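Stukitora Small Parts Storage
Home / Help / Box questions

Frequently asked questions about organizers

Last updated June 2025

How many compartments do I need?
Fewer than you want. People who order the 41-compartment Roritz tend to write to us in November asking what goes in the last 30. Start with a small box, fill it, and see what you're still tripping over.

Will it hold 1000 beads?
Seed beads, easily. If they're the size of grapes, no, and we'd like to see the necklace.

Can I see what's inside without opening it?
Mostly. The clear boxes are clear. The smoky ones are clear in the way that sunglasses are clear. You'll know there's something in there and have a fair idea of its color. If you own 70 kinds of black screw, get the clear one and some labels.

Do the dividers come out?
In the Kirness, yes, with a firm upward pull. In the Roritz they're molded in, and a firm upward pull will get you a broken Roritz. We don't replace those, though we do get asked.

Can I put it in the dishwasher?
You can put it in once. Warm water and dish soap will do the job, and you'll still have a lid that closes.

The lid won't shut. Is it defective?
Take something out and try again. If it still won't shut when empty, send us a photo and your order number and we'll swap it.

Do you sell in bulk?
Yes, from 400 boxes up, through our Ngô warehouse. Schools and repair shops should use the trade form. If you're a private individual with a craft room, you may use it too, but please measure the room first.

What should I put in it first?
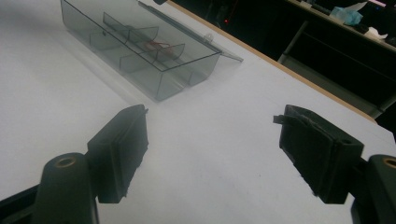
Whatever is in the kitchen drawer with the dead batteries. Tip the lot onto a table, throw out what you can't name, and give the survivors a compartment each. Don't wait until you have a full set of anything. A smoky-gray box with its lid tilted back and one small red thing in a middle compartment is a perfectly respectable start, even if all you can make out through the plastic is that it's red. Put the next thing in the compartment beside it, and close the lid before you carry the box anywhere.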